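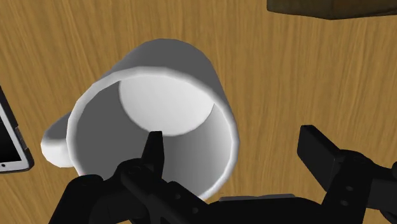

Wrist view, left fingertip inside the mug, right pad still over the table.

Print this page | E-mail this page
Search notebook: enter keyword Go

17th August — mug task, simulated table

Continued with the mug demonstrations for Grummont. Bayu was driving the arm in the morning and I took over after lunch. The target for this block was 64 episodes with the plain white mug. We have recorded 65, but one of them must be thrown away because I pressed the save key before I had moved anything. So we are exactly on the number.

The mug is the difficult object in this set. With the block you can close from almost any side and the policy learns it quickly. The mug has two reasonable grasps, over the rim or by the handle, and when both are mixed in the data the trained arm goes to somewhere in the middle and pushes the mug away. Marit saw this already in March with the old set from Brostari. For this reason I decided that all episodes of this block use the rim: one finger goes inside, the other stays outside, then close and lift. If the person driving changes his mind halfway, please restart the episode. Do not rescue it.

I find the rim grasp hard from the wrist camera alone. The finger inside hides the near part of the rim, and I can not judge the depth well. What helps me is to look at the bright bottom of the mug and stop before the fingertip is over the middle of it. Bayu says he does not look at the wrist view at all, only at the side view, and his episodes are shorter than mine. Maybe we should write in the metadata who was driving. Parveen asked for this long ago.

Also a question about the rim itself. The mug model has few polygons and you can see the corners on the edge when you are close. Hakim thinks the collision shape is even simpler than the visible one. If this is true, the contact we record is not the contact we see. I did not check it today. Someone who knows the Vomport export should look.

Settings used: side view and wrist view both saved, gripper fully open at the beginning, light unchanged. The other objects stay on the table as distractors (phone, block, plant, book, apple). I was asked to remove the phone, but I kept it. The final test will have things lying around and I prefer that the policy sees them now.

Total for the mug in all blocks is now 577 good episodes. Melati wants to train a first small model with 40 of them held back, only to see if the loading script is correct. I have nothing against this, but please do not show the success rate to the Manurung people yet.

About the lift: keep it low. A few of my first episodes went very high and the arm came near its limit, and then the last part of the trajectory is ugly. Just clear of the table is enough — the same height as in the side view here.

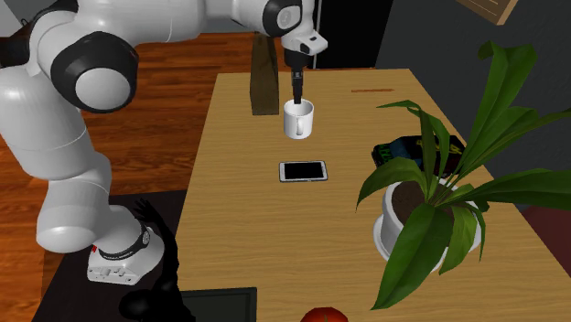 To do before the next block

- Delete the empty episode (mine).
- Add the driver's name to the metadata and fill it in for the old blocks, as far as we remember.
- Hakim: compare the collision shape of the mug with the visible one.
- Decide if handle grasps get their own block with their own label. I would say yes, Bayu says wait for the first training.
- Ask Marit where the March notes are stored. The search gives me nothing.

Print this page | E-mail this page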